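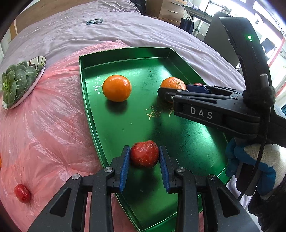
Plattner Support replied:
Thank you for the export. The humidity reading going to 0 while temperature stays normal usually points to the probe cable or the input settings, so please check both before we talk about a replacement. Can you tell us which input the probe is on, and whether the alarm clears by itself or only after a restart?

Our answer:
Probe is on input 2. The alarm clears by itself, most times within a few minutes. A restart also clears it but then it comes back the same night.

Ticket subject: Humidity drops to 0 on Tokell controller, citrus and apple cold room
Status: Solved
Opened: 21 Dec 2022
Site: Skalivura packing shed, cold room at the north end
Equipment: Tokell room controller, Plattner combined temperature and humidity probe, Kerkex mist humidifier

Original problem
The room is set to 90 percent relative humidity. During the night the controller shows 0 percent, sounds the alarm and switches the humidifier on full. When the reading comes back the room is far too wet and there is water on the cartons nearest the nozzle. The temperature reading from the same probe is steady the whole time. We had no trouble with this setup until the evaporator was serviced.

Steps so far

1. Restarted the controller from the front panel. No change.

2. Pulled the probe plug, cleaned the contacts with contact cleaner, let it dry and put it back. The plug did not look dirty. Alarm came back the next night.

3. Checked the input settings against the manual. Input 2 was set to the right probe type. The low alarm delay was set to zero, so any dropout at all sets off the alarm. Changed the delay to five minutes. This gave us fewer alarms but the dropouts were still in the log, so it only hid the problem.

4. Exported the log. The controller holds 2,000 records and then writes over the oldest, and at the short logging interval we had picked that did not cover the whole night. Made the interval longer so that a full 24 hours fits. I would suggest doing this first if you are chasing something similar. We wasted two nights looking at a log that started too late.

5. Compared the dropouts with the defrost times. Every dropout starts shortly after a defrost begins. None of them happen at any other time. 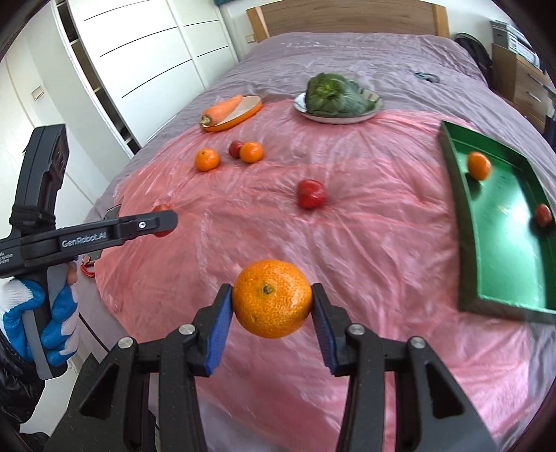 6. Turned off the scheduled defrost for one night as a test, with the humidifier on manual. No dropouts. Turned defrost back on the next night and they returned at the first cycle. At this point I was fairly sure the probe itself was fine.

7. Followed the probe cable from the controller to the ceiling. After the evaporator service it had been zip-tied to the defrost heater supply for most of the run. Before that it was on its own clips along the wall - the old clips are still there.

Sent the findings to Plattner Support and asked if heater wiring could affect only one of the two readings.

Plattner Support replied:
Yes. On this probe the temperature element and the humidity element use separate conductors, and the humidity signal is the weaker of the two. Please move the cable away from the heater supply and cross it at a right angle if it has to cross. Check also that the shield is connected at the controller end only.

8. Power off at the isolator. Cut the ties and put the probe cable back on the wall clips. It crosses the heater supply once, near the door, at a right angle.

9. Opened the controller housing and checked the shield. It was not connected at all. The drain wire had been trimmed back and was sitting under the tape. Stripped the cable a little further, found enough wire to reach, and connected it to the shield terminal. Left the probe end alone.

10. Power on, defrost on its normal schedule, humidifier back on automatic.

Result
No dropouts in the log for the first night or since. Humidity dips a little during defrost and recovers, as it did before the service. The humidifier no longer runs on full and the cartons by the nozzle are dry.

Settings left in place
Low alarm delay stays at five minutes. Logging interval stays at the longer setting. Humidifier maximum run time has been limited in the Kerkex menu, so a bad reading can't soak the room again. That menu is under Output, not under Safety where I first looked.

Still open
Plattner offered to send a spare probe. Not needed now, but we asked for the price of one to keep on the shelf. The refrigeration contractor has been told about the cable and will note it on the job sheet for the July service.

Ticket can be closed on our side.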